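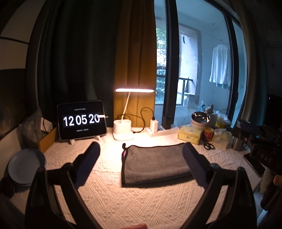 What Is Icing in Hockey?

If you watch a hockey game, you will hear the whistle blow many times. Sometimes a player has been tripped, or the goalie has covered the puck. Other times it seems as if nothing happened at all. The puck slid down the ice, the whistle blew, and everybody skated back to the other end. Most likely, that was icing.

The lines on the ice

A rink has a thick red line across the middle. It is called the center line, and it cuts the ice into two halves. Near each end there is a thin red line that runs through the goal. That one is called the goal line. There are blue lines too, but you do not need them to understand icing.

What counts as icing

Icing happens when a player shoots the puck from his or her own half and it slides all the way over the goal line at the far end, with no one touching it on the way. If the puck goes into the net, it is a goal and not icing.

Say Grindlow is playing Bukville. Vira Polishchuk plays defense for Grindlow. She is behind the center line with 2 Bukville players skating at her, so she fires the puck down the ice as hard as she can. It crosses the far goal line. The official blows the whistle.

What happens next

The puck comes all the way back. There is a face-off near Vira's own goal, which is a bad place for her team to start. In many leagues her team also can't change players before the face-off. If they were tired, they have to stay out there tired.

Why there is a rule

Long ago, a team with the lead could keep shooting the puck away until time ran out. That made for slow games, and people who had bought tickets did not like it. The rule makes teams skate the puck out or pass it.

When it is allowed

When a team has a player in the penalty box, it has fewer skaters on the ice. In most leagues that team may shoot the puck down the ice without an icing call. Some youth leagues do not allow this — ask your coach which rule you play by.

Does it matter who gets there first?

In some leagues, yes. The official watches the race for the puck. If the team that shot it would win the race, play goes on. In other leagues the whistle blows as soon as the puck crosses the line.

Words to know

Face-off: the official drops the puck between 2 players to start play.
Penalty box: where a player sits after breaking certain rules.
Goal line: the thin red line the puck must cross for a goal.

Next: What Is Offside?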